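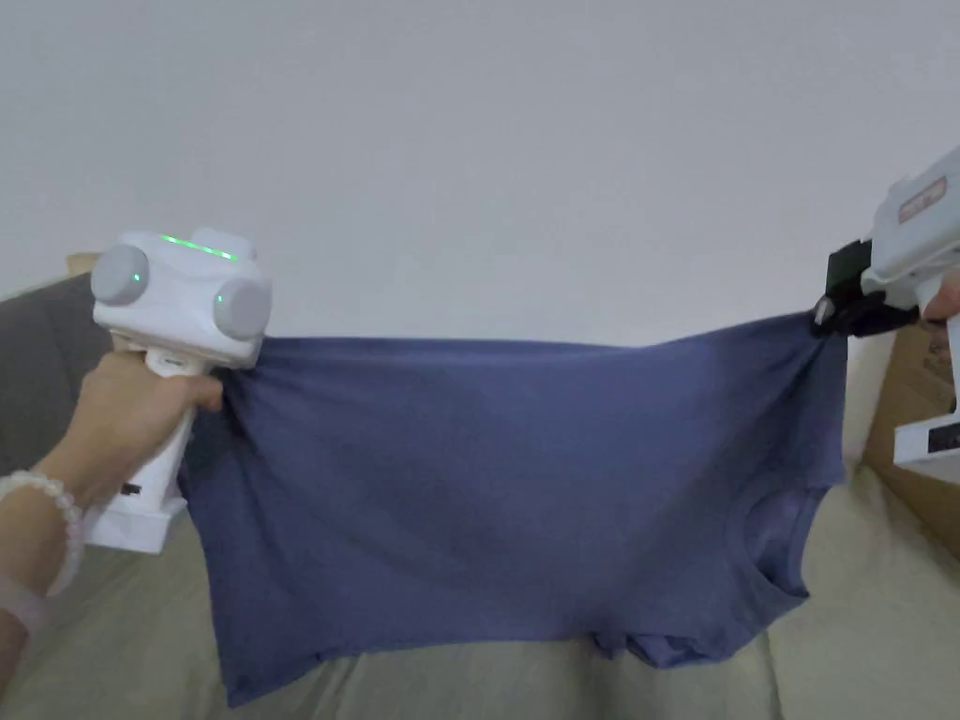 Blue T-shirt held by the hem, neck end down.

Thursday, April 29, 2021

Market abuse controls notebook, surveillance bench. Written up by Nadine Daher. Bilal Haddadin on the second screen until lunch, then on his own for the replay runs.

Carried over from last entry: the layering rule on the Jarbridge feed was still firing on market makers' ordinary quote updates. The plan for the day was to find out why, rerun the sample week and leave the personal account dealing work alone. We did the first two and got pulled into the third anyway.

Layering rule

Started with the rule exactly as it stands in production. Sample week, all equity orders from the Jarbridge gateway, no filters. 461 alerts. Bilal had the same total on his machine, so the two copies of the replay are finally in step. Last month they were not, and we lost a morning to it.

Went through the alerts by client. Most come from two quoting desks. In each case the pattern the rule sees is the same: several orders on one side, a trade on the other, then the first orders cancelled. That is what layering looks like on paper. It is also what a two-way quote looks like when the desk gets hit on one side and moves its price.

The rule has a test meant to catch this. It checks whether the cancelled orders were replaced at a new price inside the time window, and if they were it drops the alert. The test was not working on this feed. Jarbridge sends a price change as a cancel and a new order with a new order number, and the link back to the old order sits in a field we don't load. So every price change reads as a plain cancel.

Bilal found the field in the Jarbridge message guide. It is listed as optional but it is filled in on every amended order we looked at. Added it to the loader on the test box only.

Second run with the field loaded: 419 alerts. Not much of a drop, and we both expected more. Checked whether the loader had really picked it up. It had. The trouble was the window, which was set at 30 milliseconds when the rule was first written for another venue. The replacement orders on Jarbridge often land a little after that. Note that the window is fixed in the rule file and is not on the settings page, so changing it needs a release.

Third run with the window at 750 milliseconds. The quoting desks drop out nearly completely. Did not write the total down as a result, for the reason in the next paragraph.

The wider window also removed two alerts that we think should stay. Both are from the same agency client. Orders stacked on the bid, a sale, then the bids pulled and put back well away from the market. Under the wider window the new bids count as replacements and the alert is dropped. A bid put back that far down is no replacement in any useful sense. The test looks only at time and side. It never looks at price.

So the window alone is not the fix. The replacement test needs a price limit as well: the new order must sit within a set number of ticks of the old one to count. Bilal wants the limit to depend on the spread at the time. I would rather begin with a fixed number of ticks for each group of stocks, as it is easier to explain to the desk and to anybody checking our files later. We left it there. He will write both versions and we will run them side by side.

Test cases

The made-up order set we use for regression has no case for a price change sent as cancel and new. Added these to the set:

Quote moved one tick after a fill, link field present. Should not alert.
Quote moved one tick after a fill, link field missing. Should alert, with the missing link shown in the alert text.
Stacked bids, sale, bids put back far from the market. Should alert.
Stacked bids, sale, bids pulled and not put back. Should alert.
Same as the last, but spread over two trader codes at one client. Should alert at client level only.

The last one fails at present. It raises an alert per trader code and nothing at client level. It failed before we touched anything, so it goes on the list as an old fault and doesn't hold up the rest.

Clock check

While lining up the replays Bilal noticed that some fills from the Nemville venue carry a time earlier than the order they belong to. The gap is tiny but it is always in the same direction. Our gateway stamps the order going out, the venue stamps the fill, and the two clocks differ. It makes no difference to the layering rule. It could matter for the front-running rule, where we compare a client's order with a house trade and the order of events is the whole point.

Asked infrastructure for the clock sync logs for the sample week. No reply by the time of writing. Until we have them, any front-running alert that rests on Nemville times gets looked at by hand and the closing note must say which clock was used. I have put this at the top of the reviewers' page.

Personal account dealing

Compliance rang after lunch. The staff dealing register was moved to the Skosileo system and the nightly match against the restricted list has been reporting no hits. They wanted to know whether that was right.

It was not. Skosileo exports the instrument as a short name and the restricted list holds the full security code. Nothing can match. The job finishes cleanly and reports nothing found, so no warning was raised. The old register had both fields and the job used the code.

Skosileo does hold the code. It is simply not in the standard export. I have asked their support desk for a changed export and, for now, wrote a small lookup from short name to code. Ran it over every night since the move. It gave a handful of possible hits. Sent these to compliance without comment - deciding whether any of them is a breach is their job, and pre-clearance records are not something we can see.

Also changed the job so that it stops with an error if the code column is empty or absent. It should have done this from the start. Worth looking at the other list-matching jobs for the same weakness. The insider list job is the first I would check, as it reads a file in much the same shape.

Insider list

Short note only. The Issa project list was opened with the date the deal team told us about it. It should carry the date and time each person first had the information, and those are not the same. I have sent it back to the deal team for correction. We keep the first version in the archive and save the corrected one as a new version, with the reason for the change written in. Please don't edit the first version.

Open points

Link field: loader change ready on the test box, needs a second pair of eyes before release. Bilal to ask the data team.
Replacement window: stays as it is in production until the price limit is done. The reviewers will have to put up with the quoting desk alerts a while longer. Have told them.
Price limit: two versions, Bilal.
Client-level grouping across trader codes: old fault, to be logged with the example attached.
Nemville clock: waiting for logs.
Skosileo export: waiting for support. Lookup must be kept up by hand until then, my job.
Insider list job: check for the empty column fault.
Yearly threshold review is due in September. The runs from today should go in the folder for it, including the second one. It shows what the link field does by itself.

Replay output is saved under today's date on the shared drive, one folder per run, with the rule file used in each. The third folder has a spare copy of the rule file from a false start. Ignore the one with "old" in the name.

ND

Added later by BH: fixed-tick version written and the first three new cases pass. Spread version not begun. The alert text for a missing link comes out blank if the client has no short code, will look at that first.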